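Match-day attendance and gate records for the Lirnidgate amateur soccer league, cleaned up and finally in one place!

## What's in the box

Every row is one match. We started with the paper gate sheets that the clubs hand in after each home game, typed them up, and matched them against the league's own fixture list. The result covers 242 matches over 3 seasons, cup ties included. Friendlies are out, except for the Wallis preseason cup, which has its own flag because so many people asked for it.

| Column | Meaning |
|---|---|
| `match_id` | Season code plus running number |
| `home`, `away` | Club short names, see `clubs.csv` |
| `kickoff` | Local time, 24-hour |
| `gate_paid` | Tickets sold at the gate |
| `gate_free` | Kids, season cards, players' families |
| `receipts` | Total taken, in whole dollars |
| `weather` | Free text, as written on the sheet |
| `flag` | `ok`, `partial`, `presumed` or `preseason` |

The `weather` column is my favorite thing in here. We left the spelling alone, so you get everything from "fine" to "sideways rain 2nd half, lost the tea tent." If you want tidy categories, `weather_simple` in the `extras` folder has them (Thenmozhi Kartha did that by hand and it's great).

## Getting started

```
pip install pandas
python load_gates.py --season all
```

That gives you one table with the club names joined on. Add `--paid-only` to drop free entries, or `--club Echeverri` to see a single team home and away. Try the Echeverri one first, because their derby against Jisine is the biggest crowd in the whole set: 2,000 through the gate on a June evening, for a ground with one stand and a grass bank!

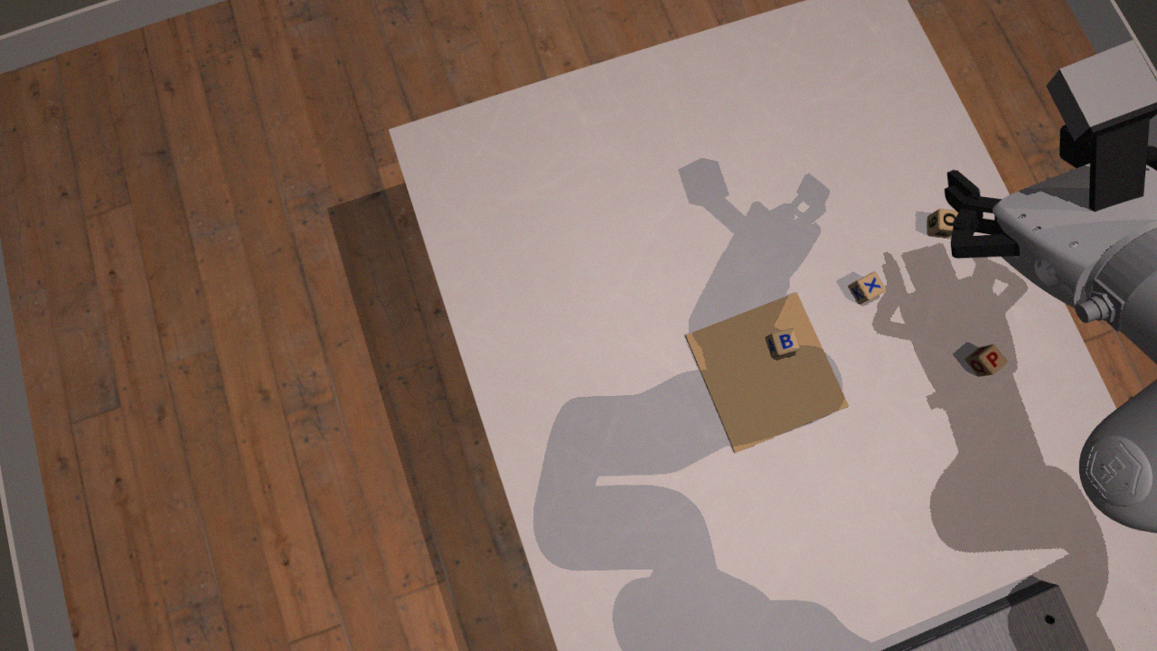 *Letter cubes on a tabletop, computer render.*

## Known gaps

- Jisine's sheets for the first season list paid entries only. `gate_free` is blank for those rows, and blank does not mean zero.
- Two clubs shared a ground for part of the second season and sometimes a single sheet covers a double-header. Those rows are marked `partial`, and the receipts sit on the later match.
- When a match was abandoned, we kept the row. Refunds were rarely written down, so treat receipts there with care.
- A gate of exactly 100 often looks like somebody's good guess at the end of a long afternoon. We've marked the suspicious ones `presumed` and left the number as it was.

Ticket prices changed between seasons and some clubs dropped them after halftime, so dividing receipts by paid gate will not give you the printed price. Korkor Frimpong has a notebook on this (`prices.ipynb`) that's well worth a read even if you only care about attendance.

## Please use it for

Season trends, the effect of kickoff time, what a cup run does for a small club's takings, school projects, pub arguments. It's a small league and the numbers jump around a lot, so please don't stretch them into claims about soccer everywhere.

## Fixes and additions

Found a wrong number? Open an issue with the `match_id` and we'll go back to the sheet. Old programs and treasurer's books are very welcome too, especially from the first season.

Typing and checking: Aníbal Taipe, Maribel Carhuamaca, Nelly Castaño. Data is CC BY 4.0, scripts are MIT.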